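Do people bring their own mug? Reusable cups at three campus cafes

Project report, second year, Consumer Habits module. Final version, handed in September 28, 2025

Short version: a discount on its own does very little. Where the till is and what the sign says does more. Longer version below, plus what went wrong.
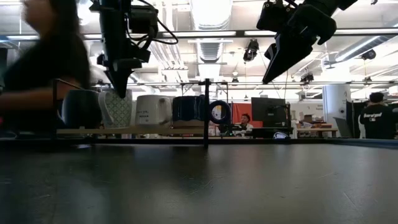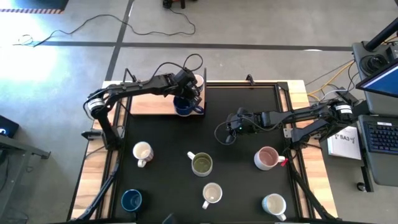
Mugs on a table.

Bülent Öztürkmen
Student, project lead and writer of this report

1. Why this topic

All three cafes on our site (Givulora, Bratu and Gumitz) take money off a hot drink if you bring your own cup. Hardly anyone seems to. I wanted to know if people don't know about it, don't care, or just forget. My guess at the start was forgetting. Partly right.

2. What I did

Stood near the tills in May, mornings only, and kept a tally. 1,108 hot drinks in total. Wrote down: own cup, paper cup, or house mug (sit in). Then a short paper survey, 64 filled in. Two questions were badly worded so I dropped them, see section 4.

Cafe staff were told beforehand and were fine with it. No names taken.

3. Results

Paper cup 452
House mug 423
Own cup 233

So own cup is the smallest group but bigger than I expected. Bratu was best by far. It has the sign right at the start of the queue, before you order. At Gumitz the sign is behind the milk jugs and you only see it after paying, which is a bit late.

Survey: most people knew there was a discount but few could say how much. Common answers for not bringing a cup were "left it at home", "it leaks in my bag" and "can't be bothered washing it". The washing one came up alot. There is no sink students can use near Givulora, the closest is upstairs by the labs.

I also asked about Fimuder, the cup borrowing app the union was pushing. A few had downloaded it. One had used it, once, and still had the cup.

4. Problems

Mornings only, so nothing on the afternoon crowd. Exam period too, people sit in longer and that probably pushes up house mugs. The survey was handed out by me to people already waiting, so its not a random sample. Also lost a page of the Gumitz tally to a spilt tea and had to redo that morning.

5. What I would suggest

Move the Gumitz sign. Put a rinse tap near Givulora. Charge for the paper cup instead of giving money off, even if the total comes out the same, as people in the survey said they would notice a charge more. Would need testing properly, I only asked.

Tally sheets and the survey form are in the appendix, seperate file.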